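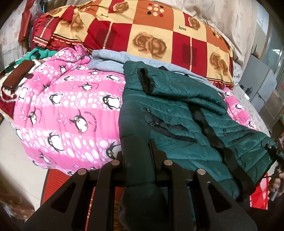 Figure 1. Quilted jacket with one sleeve folded over, beside a penguin-print comforter.

Zamudio School of Household Services
Textile Care in the Home, Handout for Unit 2
Padded pieces: sorting, folding, storing

Please read this handout before the practice hour and bring it with you. The words marked in the list at the end will be used in the room without translation.

Where we are in the course

In the first unit we worked with flat textiles: sheets, towels, tablecloths, shirts. A flat textile has two dimensions and a fold line stays where you put it. Padded textiles are another family. They hold air, and the air must go somewhere when you fold. A student who folds a sheet very well will often fold a padded jacket badly in the first week, and this is normal.

We treat jackets and comforters together in this unit. They are found together in real homes, on the same bed, at the change of the season. In September, when the padded things come out of the closet, the bed becomes the work table of the whole house.

1. Sorting on a full bed

The first question is where you will fold. A single jacket needs a free surface as wide as its body with both sleeves open. On a bed which already carries a comforter, you usually have half of the bed, sometimes less. Figure 1 shows such a division: the jacket has the right side, and the comforter is bunched into a mound on the left. It is a usable beginning. The mound takes less width than a comforter lying open, and the jacket can be worked on before anything else is moved.

The order we teach is this:

Small loose things go first, into one basket. Do not sort the basket yet.
Garments go second, one after another, each one folded completely before you touch the next.
Bedding goes last.

Students ask every year why the bedding is not first, when it is the largest. If you fold the comforter first you have a big block to carry away, and many homes have no free chair for it. So it goes back on the bed, and you have won nothing. If the client has a bench or a second bed near, you may change the order.

2. Looking at the jacket before folding

Spend half a minute on this. Check the cuffs, the zippers, the pockets, the lining, in this sequence.

Cuffs. Knit cuffs are the part which wears out first on most padded jackets. The black cuff in Figure 1 is slightly frayed at its edge. Fraying of this kind is not a reason to put the jacket away from use, but you should write it in the garment notes, so the client knows it was there before your work. Never cut a loose thread on a knit cuff with scissors. Pull it to the inside with a blunt needle and leave it.

Zippers. Close the front zipper completely before you fold. An open zipper makes a hard wave inside the package, and its teeth can catch the outer fabric. Then look for the other zippers. It is easy to miss a pocket zipper near the side of the jacket when its tape has the same color as the main one, as with the two black zippers in the figure. Open the pocket, feel inside with flat fingers, take out what you find, close it again.

Channels. The sewn lines make long channels, and the filling sits inside them. Pass your palm along each channel. You should feel the same thickness from one end to the other. If there is an empty place, pat the channel lightly from both sides until the filling spreads. Do not pinch the filling through the fabric — it goes into a ball and it is hard to open again.

3. Folding the jacket

The method has five movements. Practice them slowly, the speed will come alone.

First, lay the jacket straight on the surface, front side up, zipper closed. A jacket lying in diagonal must be turned until its hem is parallel to the edge of the bed. Beginners like to skip this, and then the package is crooked and they begin again.

Second, fold one sleeve over the body. The cuff may point up or down, but choose one direction and use it for both sleeves. With thick jackets I prefer the cuff pointing down, toward the hem.

Third, fold the other sleeve in the same manner. The sleeves should lie side by side and not one on top of the other, if the body is wide enough.

Fourth, press. Put both forearms on the hem and lean gently, moving toward the collar. You will hear the air leaving. Wait until the sound stops.

Fifth, fold from the hem to the middle and from the middle to the collar. If there is a hood, it closes over the package like a lid.

The package should be able to lie on the shelf without opening. If it opens, there is still air inside. Go back to the fourth movement.

4. The comforter

A comforter which is bunched must be opened fully one time before folding, even when there is little room. Hold two corners and let the rest fall over the foot of the bed. Shake twice. Then fold in three along the length, press, and fold in three again.

A printed comforter helps you. Bands, rows of dots or repeated figures can be used as guide lines, and if the bands on the upper layer run parallel to the bands below, your fold is straight. Children's prints are very good for learning for this reason, and we keep several in the practice room.

5. Storage

For the exam we use the Cakura bag in the medium size. It takes one comforter, or two adult jackets folded as in section 3. Do not put a jacket and a comforter in one bag. The zipper pulls of the jacket press into the filling of the comforter during the months of storage.

Pressed bags are allowed for synthetic filling. For down we use a breathing cotton bag and accept that it is bigger. If the label is missing and you don't know the filling, treat it as down.

Write on the tag: what it is, whose it is, the month, and any damage seen. For a jacket with a worn cuff, a good tag says: "Padded jacket, teal, adult. September. Cuff slightly frayed." The tag goes outside the bag.

Words for this unit

channel: the long space between two sewn lines
cuff: the end of the sleeve
filling: the material inside, synthetic or down
hem: the lower edge of a garment
mound: a rounded heap
to bunch: to push fabric together without folding
tag: the small card with information

For the next hour

Bring one padded jacket from your home and one bag or large pillowcase. Fold the jacket three times before you come, with a pause between, and note which movement gives you trouble. Those who will work with thin liners may read section 4 of the Tultis booklet also, a copy is on the shelf by the door.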